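Skumirum Desk Tidying

Pencils, cups and other small stationery on a brown tabletop

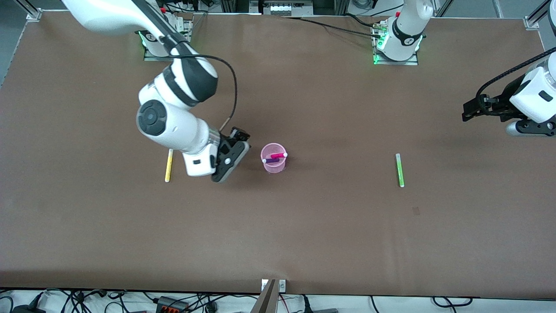 Skumirum is a collection of short desk-tidying recordings. Each one starts with a few items of stationery spread over the table and ends when the person in charge of the session calls it finished. The set has 158 recordings, made in September at the Virncombe site.

Contents

recordings/ – one folder per recording, numbered from 001
layouts.csv – starting layout for each recording
items.csv – item names and colors
notes.txt – session remarks, mostly by Anca Pană

Items

Pencils are listed by body color. Cups are listed by color and by whether you can see through them, so the pink one is entered as "cup, pink, translucent". Recordings 1 to 70 use the first version of the item names – "holder" there means the same as "cup" later on. Iulian Dinu has a script that renames them, but it is not in this release.

Layouts

There are 8 starting layouts. Items go near the middle of the table, with space left between them. Pencils may point in any direction. Layout 5 was changed partway through and appears as 5a and 5b in layouts.csv.

Time limit

90 seconds per recording. Recordings that ran over are kept and marked "over" in the last column.

Known problems

Two rows in layouts.csv have the pencil color missing. Remarks for the morning sessions are shorter than the rest.

Contact

Lizeth Espinoza for the files, Darius Grecu for anything on layouts.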